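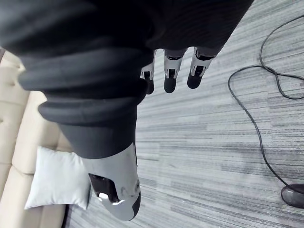
Pluvent hand and sleeve: two months in

Posted November 26, 2018

I've had the Pluvent hand on my arm for two months now, after a long stretch with the Hernow two-jaw gripper, and I'm mostly happy! The fingers have pale jointed segments and rounded black tips, and when they relax they curl down on their own, so the hand doesn't snag on things much.

Throw pillows are my favorite test (soft, floppy, and the Hernow always pinched them in one sad little spot). The Pluvent got 14 good pickups off the sofa before its first drop. Socks went fine too. Coins, forget it – the tips are too fat.

The charcoal fabric sleeve is a separate buy from Krawczyk. It bunches up into big fat folds near the wrist and I wish it came a size shorter, but I do like how quiet it makes the arm. The pale wrist shell picks up scuffs, so don't expect it to stay pretty.

Setup with my Inow controller took roughly 2 hours, mostly hunting through menus for the grip force setting. Price was $1372, and that hurt. I'd still buy it again over the Hernow, though I'm keeping the old one around for small stuff. A firmware update is promised for February.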